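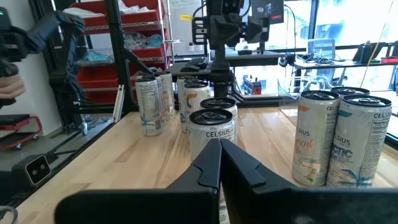
3.2 Application of the test creams

Adults with dry skin on the lower legs (n = 266) were assigned to the Kimach cream or the Dromenia ointment. Each product was applied twice a day for 13 days. Participants used no other skin product on the legs and did not bathe in the 90 minutes before a visit. Water loss was read at the mid-shin after a rest period in a closed room.
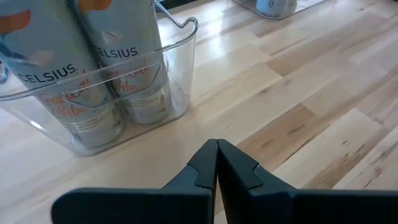 Emiko Higuchi

Figure 2. Light-colored wood countertop.

Itch was scored by the participants each evening on a paper scale. Tubes were weighed at the first and last visits to estimate use. Missed doses were not made up. Readings taken within 300 seconds of arrival were excluded from the analysis.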